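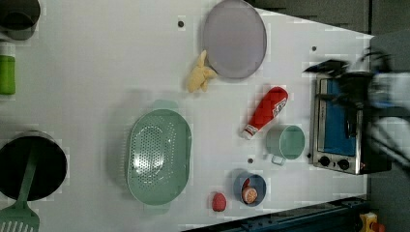 Wyn Gough
版主 | 桌面与收纳分区

发表于 2022年3月2日

标题:过家家厨具的桌面分区与存放

桌面是白色的，上面的孔是原有的，不打算封。目前东西摊开放，两口锅在一端，玩具烤箱在另一端，滤盆、盘子和杯子在中间。准备按以下规则收：

锅和漏铲归一箱。滤盆单独平放，不往里塞食物模型。小碗和杯子归餐具箱。瓶子类一律立放。毛绒玩具不进厨具箱。

烤箱不装箱，留在桌上。箱子用 Jalico 的浅箱，内高够放锅。有意见请直接提。

2楼 Annatjie Shezi
滤盆单独平放太占底面积。带双耳的椭圆滤盆可以倒扣在锅上，两只耳朵正好当提手。我家这样放到现在，孔边没有变形。

3楼 Wyn Gough(楼主)
回2楼：倒扣的前提是锅口比滤盆小。椭圆对圆，长轴方向会悬空，上面再压东西就会翘。要叠的话，滤盆必须在最上层。

4楼 Tomás Calado
瓶子立放我不同意。挤压瓶盖子朝上时重心偏高，箱子一搬就倒。平躺、盖子朝同一方向，层高还能降下来。红色那只和绿色那只可以并排躺。

另外，红瓶的标签如果是纸质，不要泡水洗，湿布擦即可。

5楼 Graça Tavares
食物模型没有写归哪一类。橙子片现在在深蓝小碗里，碗左边还有一个红色的小件，看不出是草莓还是番茄。这类小件最容易丢，建议用带盖的盒，500毫升的够用。

6楼 Tomás Calado
同意加盖。800毫升的更合适，以后添东西不用换盒。

7楼 Graça Tavares
盒子大了小孩会往里塞别的，我坚持500。

8楼 Afonso Valente
问一下，烤箱为什么不收？旋钮朝外放在桌边，容易被袖子带到。我用的是 Stander 的防滑垫，剪两块垫在底下，推不动。金属色外壳用干布擦，别用百洁布。

9楼 Wyn Gough(楼主)
烤箱体积大，进箱后别的都放不下。防滑垫可以，记下了。

规则修改如下：瓶子改为平躺，盖子同向；小件进带盖盒，先用500毫升；滤盆允许叠放，只限最上层。立放那条作废。

10楼 Annatjie Shezi
漏铲的柄长量过没有？浅箱对角线不够的话，铲头会顶住箱盖。

11楼 Wyn Gough(楼主)
没量。量完在本帖补。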